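**Festcombe Shared Workshop newsletter, Jul 26, 2020**

## Bench report: the folding grippers

I said in the spring that I would believe in Achilleas Michailidis's laundry project when it folded a shirt. It has not folded a shirt. I'm writing it up anyway, as several of you have asked what the yellow plastic on the print shelf is for and I'm tired of answering at the sink.

The idea, as Achilleas explains it, is that you don't start with a robot arm. You build a pair of grippers a person can hold, you bolt a camera to each one, and you do the chore yourself while the cameras record. Later an arm is supposed to learn from the recordings. The arm part of this is still a cardboard box in Plorkgate with a shipping label on it, and Manolis has asked me to stop mentioning the box. I'll mention it once more at the end.

What exists now is two hand tools. The jaws are printed in yellow and the bodies in black, with a pistol grip you squeeze to close. The first handles cracked along the layer lines inside a week. Evdokia Sotiropoulos turned the part on its side, added a rib, and it has held since. That's a real fix and I give her credit for it. She also opened up the long oval holes in the fingers, which she says lets them flex around cloth. I squeezed an old pair and a new pair side by side and couldn't feel much difference, but I only had a dish towel to try them on.

My doubts are about the cloth. A block or a cup stays the shape it was when you reached for it. A shirt sleeve doesn't, and two hard plastic fingertips are a poor swap for a hand that has been dressing itself for decades. Achilleas says that's the whole reason to record so much of it. His target is 100 good takes of one garment, and "good" gets decided by him, on the couch, after supper. I would like somebody else to do the deciding.

Most of the handling has moved out of the workshop and into people's homes, where there is a bed to work on. The yellow garment on the teal blanket is a fair look at how it goes. One gripper has a pinch of fabric up and pulled tight, and the rest is lying there in a twist. 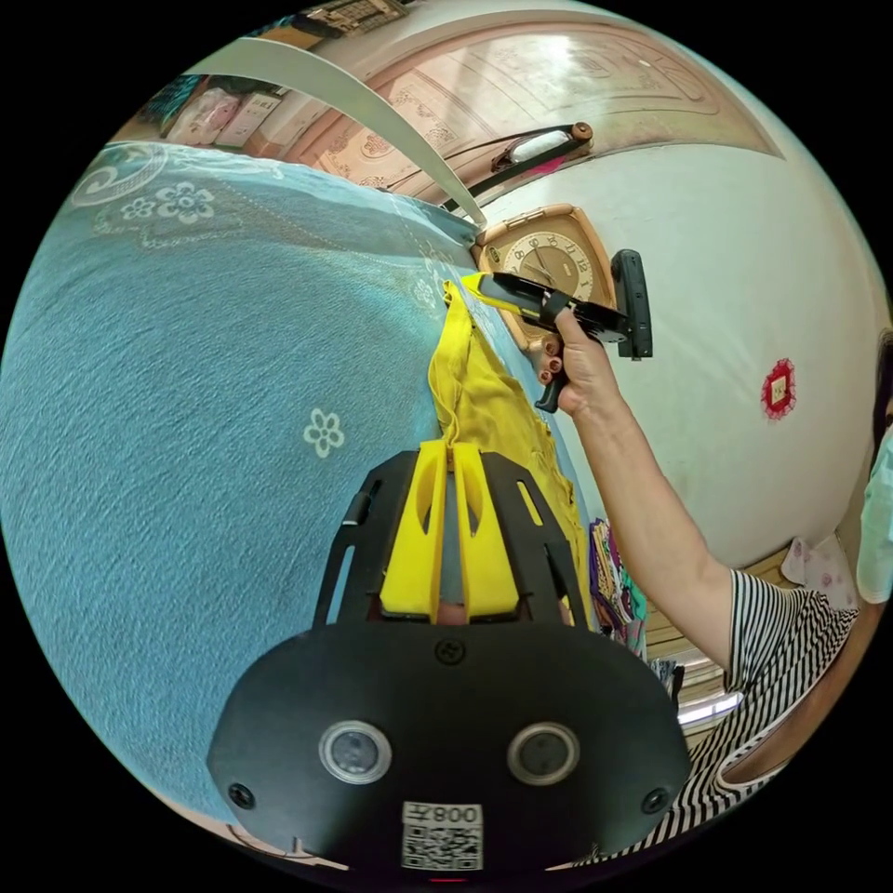 ## What works, what doesn't

- **The squeeze.** Fine. Stiff for small hands. Themis Zacharopoulos is trying a softer spring and has promised to write down which one this time.
- **The wide lenses.** They take in half the room, which Achilleas likes and I don't. Everyone who lends a bedroom should know that the shelves and the walls go into the recording too. We need a plain rule about who keeps the files. I have asked for one twice.
- **Labels.** Each unit now carries a printed code so the software can tell left from right. Before that we had an evening of recordings with the hands swapped, and I was one of the people who had sat through making them.
- **Weight.** After 30 minutes your wrist knows all about it. Sylvain Deschamps weighed the parts and says most of it is up front, ahead of the hand. He wants to move the box on top further back. Manolis says the cable won't reach. They are both probably right.
- **Finger pads.** Bare plastic slips on anything silky. Rubber from a bike tube grips well and then peels off. Glue suggestions to Evdokia, please, and not superglue, she has tried it.

## Where that leaves us

Achilleas has nine takes he is happy with. He needs 100. I can do that sum and so can he, and he still talks about an October demo at the Grinis hall with the arm running. I've put my name down to bring the folding table and I'll bring a basket of my own T-shirts, unsorted, some inside out. If the arm gets through one of those I will print a correction in this space.

Until then the box in Plorkgate needs to be picked up by someone with a car. Spare yellow filament goes on the top shelf, not in the Ó Néill cabinet, which is for the lathe people.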